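4. The hand-held kit in use

4.1 What comes in the box, and what we asked of it

We now turn to the kit itself, which we had on loan from Dradwood for the length of the study and which is sold under the name Fendilent. Readers who have only met it through the seller's own pages may be glad of a slower account, and we hope we can be forgiven for dwelling on matters that a data sheet would pass over in a line. The kit is a gripper that a person carries in the hand, with a pair of fingers that open and close as the user squeezes, and a recording unit that keeps what the gripper sees. The point of it is to let people show a household task in their own home, at their own pace, so that the recordings can later be used to teach an arm that has never been in that home at all.

Our copy of the kit reached us on 10/2/18, and the work reported here was finished by the end of November. In that time eight households took part and between them gave us 2826 recordings, every one of which was looked at by at least one of the authors (a long job, and one we would plan for more kindly another time). We had set out to compare Fendilent with the older Dalletti hand unit, which several of our readers will know from earlier work on kitchen tasks, and wherever the two differ in a way that mattered to the people using them we have tried to say so.

4.2 Choice of tasks

We asked for four kinds of task: clearing a table, putting away shopping, filling a drawer, and sorting and folding clothes. The first three gave very little trouble with either product, and we shall be brief about them in Section 5. Clothes are another matter. They have no fixed shape, they hide their own edges, and a dark garment lying on another dark garment can puzzle a person, never mind a piece of software. For these reasons we gave the clothes task the largest share of the time, and we encouraged people to use their own garments and whatever surface they would normally use, be it a table, a sofa or a bed.

We gave no rule as to how a garment should be folded. Some of our households fold sleeves inwards first, some fold the whole thing in half and deal with the sleeves afterwards, and one person rolled nearly everything, very neatly too. A buyer who wants tidy, uniform recordings will need to write a stricter sheet of instructions than ours. The Trevor software that comes with the kit does allow a task to be set out in steps, with a tone at the end of each one, but our users found the tone tiresome and we let them switch it off.

4.3 Comfort and handling

On the whole people took to the kit quickly. Most were at ease after a short practice, and the fingers were widely liked, being easy to see against dark cloth and forgiving when a fold was picked up slightly off the mark. The grip was judged better balanced than that of the Dalletti unit, which tires the wrist if it is held out in front for long. Against this, the users with smaller hands told us that the squeeze was stiff at the start of its travel, and we would very much like to see an adjustable spring in a later version.

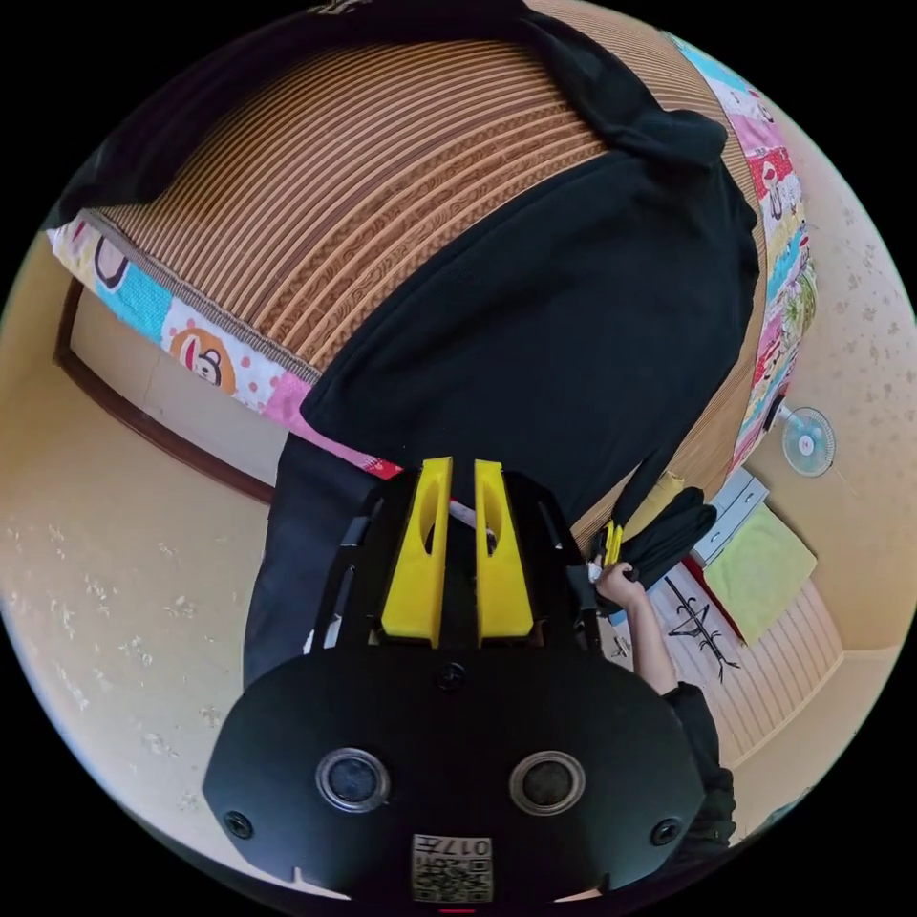

Figure 3. Clothes task on a bed with the Fendilent gripper. A large black garment is spread on the woven mat, and a bundled black cloth is held up by hand at the right.

The matter of the free hand deserves a few words, as it came up in nearly every conversation we had. People do not sort clothes with one hand if they can help it. They hold, shake, smooth and turn things over with whichever hand is nearer, and our instructions simply asked them to carry on as they normally would. Dradwood's guide suggests the opposite, that the second hand be kept away from the work, and we did try this with two of the households. The recordings were plainer to read but a good deal slower to make, and both households asked to go back to the old way.

Storage was the other sore point. With the recorder set to its best quality, a session of 80 recordings filled the memory card, and the warning from Trevor came rather late for comfort. We took to changing cards between tasks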